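Stukton Analysis support
Ticket 3577
Product: Stukton 3, Curve Fitting module
Status: Closed, workaround given
Category: Fitting / Weighting

Problem as reported
Fitting a double exponential decay to a wave of 109 points. With no weighting the fit converges. When I add a weighting wave with the standard deviations, the fit stops after 2 iterations with "Singular matrix". The data and starting guesses are the same in both cases. Running on the Golob lab machine, 64-bit.

Support, first reply
Please check the weighting wave for zeros and blanks. Check also whether the weighting option is set to "Standard deviation" or "1 / Standard deviation". The default changed in version 3 and old experiment files keep the old setting.

Customer
No blanks. The option was wrong, as the file came from version 2. Changed it to "Standard deviation". Same error, same iteration.

Support
Please send the output of WaveStats for the weighting wave, and the first few rows of the data.

Customer
Minimum is 0. I had looked for zeros in the table but it only shows three decimal places. The points at the tail come from averages where every repeat read the same value, so the deviation is zero. The instrument is a Bondidon counter and it rounds to whole counts.

Support
A point with zero deviation gets infinite weight and the matrix can't be inverted. There are two ways round it:

1. Replace the zeros with the smallest deviation the instrument can resolve. For whole counts, use the square root of the mean count, or 1 if the mean is below 1.
2. Use a mask wave to leave those points out. You will lose most of the tail, so the slow time constant will be poorly fixed.

We suggest the first. Please also hold the baseline at a fixed value for the first run, then free it.

Customer
Did the first. Converges now with the baseline held. With the baseline free it also converges, but the error on the slow constant is more than the constant itself. 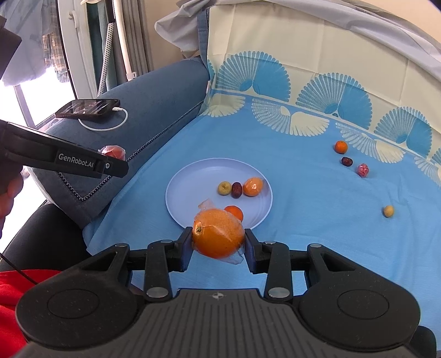

Support
An error that large means the data don't run long enough to separate the slow decay from the baseline. Keep the baseline held if you have a separate dark measurement for it. The Brimano fitting add-on will report the same thing, as it calls the same routine.

Customer
We have a dark run from Sunday. Will use that. Please close.

Internal note
Request filed for a clearer message when the weighting wave contains zeros.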